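Ilura hand, four fingers and a thumb: my review after one season

Rating: 4 of 5

I was asked to plan the equipment budget for our small automation room in Flindetthorpe, and the hand was the line I was most afraid of. We compared two offers. Rowbotham wanted 297 dollars per month for the lease, and Wamlow wanted 239 for the same hand, but without spare fingertips. We took Rowbotham. I think it was the correct decision, although my manager needed one week to agree.

The fingers move smoothly and the thumb comes well against them. I like that the tips are rounded, we have less marks on the soft items. The manual is short and in some places difficult to understand.
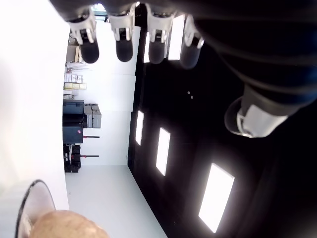

The Ilura hand at our place, with the storage shelf and cases behind.

What I did not plan well is everything next to the hand. Please put in your budget the cables, the mount, and a hard case if you must travel with it. For us these small things came to 1,000 dollars, and I had written zero for them. Also ask the seller for the price of fingertips before you sign, not after.

I take away one star for the manual and for the slow answer from support (I wrote on Sunday, so maybe it is partly my fault). For a first hand I would lease again. To buy it, I would wait until the second year.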